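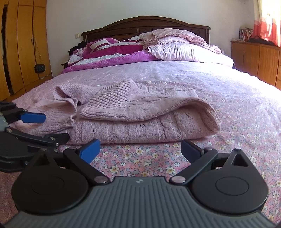 Figure 12.1 Pale pink knitted article, folded into several thick layers, on a made-up bed. The top layer is loosely turned over and one corner curls up.

Chapter 12
Folding and Storing Knitted Articles

12.1 Scope of the chapter

Chapter 11 dealt with woven articles: sheets, pillowcases, shirts and table linen. A woven cloth has two sets of threads crossing at right angles and will take a sharp crease along either of them. A knitted cloth is made of loops. It stretches in both directions, recovers slowly, and will not hold a crease for long unless it is under load. The methods given for sheets therefore cannot be carried over to knits without change.

The chapter covers heavy and medium knits, including jumpers, cardigans and blankets. Fine knits, such as vests and hosiery, are treated in Chapter 14. Washing and drying are assumed to be complete.

12.2 Terms used

Panel: a single area of knitted cloth between seams or edges, for example the front of a jumper.

Fold line: the line along which one part of the article is turned over another.

Return: the part that has been turned over. A return that does not lie flat is called a loose return. The upper layer in Figure 12.1 is a loose return.

Stack height: the thickness of the folded article, measured at its highest point with no weight on it.

Edge curl: the tendency of a knitted edge to roll towards one face. It is strong in plain knitting and weak in ribbing.

12.3 The folding surface

A heavy knit should be supported over its whole area while it is being folded. If a sleeve or hem hangs over an edge, its own weight lengthens the loops above it and the article will be folded out of shape. A table is suitable for small articles. For adult jumpers and blankets a bed is often the only flat surface in the home that is large enough.

A bed has two drawbacks. The mattress gives under the hands, so the worker cannot press a fold line firmly. The bedding also grips the underside of the knit, and when a return is lifted the lower layers tend to come with it. Both effects are reduced by pulling the bedspread taut and by moving pillows and quilts to the head of the bed before work begins.

Patterned bedding makes edges harder to judge when the pattern is close in colour to the article. A plain sheet or towel of contrasting colour may be laid down first.

12.4 Spreading the article

Folding starts from a spread article. The steps are as follows.

1. Lay the article face down with the hem nearest the worker.
2. Locate the side seams by touch. A seam forms a raised line and gives a more reliable guide than the outer edge, which may have curled.
3. Working from the centre outwards, ease the panels flat with the palms. Do not pull at the edges.
4. Open any curled edge with the fingertips and hold it down until it stays.
5. Bring the sleeves out to each side, clear of the body.

Shallow creases in a panel may be left. They fall out in storage. A doubled or overlapping area must be corrected at this stage, as every later fold multiplies its thickness.

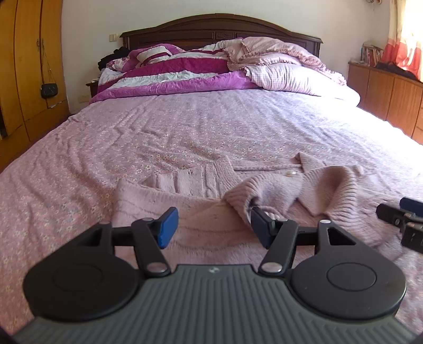
Figure 12.2 Dusty-pink knitted sweater on the near end of a mattress. A raised seam line and shallow creases cross the broad panel at the left; folded and overlapping areas remain to be opened out.

12.5 Number of folds

The number of folds depends on the shelf or drawer and on the weight of the knit. For a heavy jumper, 3 folds are normal: one for each side and one across the body. A fourth increases the stack height and gives a package that tends to spring open.

In the Porisholm method the sleeves are laid down the back before the sides are turned in. In the Skurnberg method they are laid across the back, one over the other. The first gives a longer, flatter package and the second a shorter, thicker one. The two are compared in Section 12.8, using a cable-knit jumper folded to a finished width of 295 mm.

12.6 Inspection before storage

Small holes should be looked for while the article is spread, when both faces can be reached. In openwork and cable patterns, a gap belonging to the design repeats at regular intervals and has a sound loop on every side. A gap with a broken or free loop is damage. Mark it with a thread of contrasting colour and set the article aside for repair (Chapter 17).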